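Muli bench log
Category: Manipulation / cables / notebook
3 comments | 2 shares

Mar 21, 2018

Patch cable insertion, wrist-view policy. Carrying on from the fixed-port runs. Manju on the leader arms, me on logging and swearing at the disk.

Where we were: the policy trained on the first batch reached the switch every time and then dithered in front of the ports. Shuzhen's guess is that the overhead view is no use in the last few centimetres and the net has learned to lean on it anyway, becuase that view is good for the whole of the reach and the reach is most of the episode. My guess was time labels. Could be both. Today is meant to tell them apart.

Plan as agreed with Shuzhen:

- Same demos, two trainings. One with all views the whole way, one with the overhead view blanked at random during the approach. Nothing else changed. Same seed if Podeck will let us set it, which last time it wouldn't.
- 268 demos in the pool after throwing out the ones with a dropped cable. Dropped ones kept in a separate folder, Shuzhen wants them for recovery work later.
- 110 trials per policy. Cable start pose scattered by hand from the printed sheet, not by feel. By feel we all put it in the same place, checked this on the old logs and it's embarassing.
- Success = plug in, latch click, survives a light tug. Anything short of that is a fail, with a reason code.

Reason codes again so I stop looking for them: A missed grasp, B grasp ok but boot rolled, C lined up on the wrong port, D right port but jammed on the lip, E timeout. Manju wants F for "operator stopped it". Fine. F.

Grip notes. Frayed edge on the finger strips is worse than in Feb. Grips fine, if anything better on the boot than the new strips did, but it's a difference between old and new demos and we should write it down somewhere other than here. Leave them alone until both policies are through. Do NOT re-strip halfway.

Grasp point matters more than I'd thought. Held by the cable the plug swings and the policy has to chase it. Held by the boot it stays put but the fingers come up close to the neighbouring ports. Went for the boot. The clip wants to be facing the same way each time and that is down to the pick, the wrist can't fix it late without losing sight of the plug.

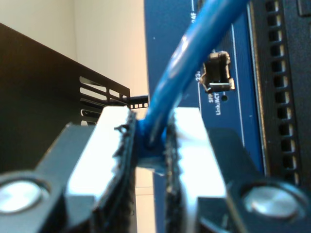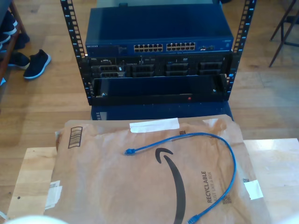

Second one is the wide view, cable laid out on the mailer in front of the rack. The others are close in at the switch.

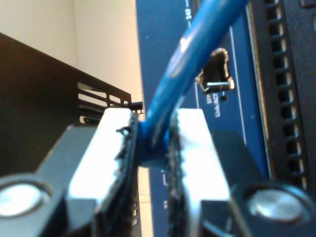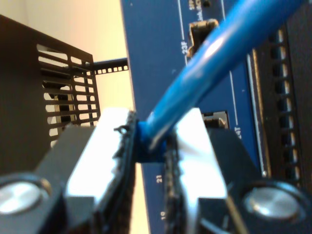 Why not use a force sensor for the last bit and skip the vision argument altogether?

We will, on the Pumunska arm, once it's back from Ferberg. The question for this round is how far the wrist view alone gets us, and adding force now would hide the answer. Force also doesn't help with code C. A wrong port feels exactly like the right one.

Trials, first block. Policy with all views went first, then swapped after each block so the light through the day doesn't favour one of them. Lighting is a worry, pads blow out nearly white and the exposure jumps as they come in. Locked exposure after the first block. So the first block of both is suspect, re-run if there's time. There wasn't.

Rough picture so far, full count when Shuzhen has gone through the codes blind:

All views: reach good, stalls in front of the panel, plenty of E. When it does commit it usually goes in. Looks like the same dither as before, a small back and forth, never quite settles. Manju says it looks like her trying to park.

Blanked overhead: much less stalling. More C though. It commits early and sometimes to the port next door. Didn't expect that trade. The panel looks much the same from one port to the next once you're close, and without the overhead it has lost track of which one it was sent to. Labels are readable in some of the wrist views and a smudge in others, so I wouldn't count on the net reading them.

So the dither does seem tied to the overhead view. Time labels not ruled out, but I'd put less on it than I did this morning.

Idea from Manju: blank overhead only after the plug has passed a set distance from the panel, keep it for the choosing. Cheap to try, it's a mask on data we already have. Shuzhen's version is to hand the net the last good overhead picture and freeze it. I like that more but it needs the loader changed and the loader is mine, so.

Things that went wrong:

- 2 runs lost to the logger. Arm fine, trials fine, no file. Re-ran both and marked them.
- Cable goes stiff with a set in it after a lot of runs and starts lying the same way whatever the sheet says. Straighten by hand between blocks, swap for a fresh one each session.
- Jams on the lip (D) come in clumps. Same start poses from the sheet, 4 of them, all towards the far edge. Wrist arrives tilted. Not a policy difference, both do it. Need more demos from there.
- Clock on the logging machine drifted again. Corrected in post, note in the run folder.

To do

- Shuzhen: blind pass on the codes, then counts per block, first block shown separately
- Manju: extra demos from the far edge poses, boot grasp, clip facing up
- me: distance mask, then frozen overhead in the loader. Photograph strips before each session so we can see the wear
- all: decide whether C should be split into "next door" and "nowhere near". I think yes
- write-up deadline is May, not as far off as it sounds

Left the second policy loaded. Don't update Podeck before the re-run please, whoever's in first.

Filed under: imitation learning, wrist camera, connectors
Contact the Muli bench | © 2018 Muli | Back to top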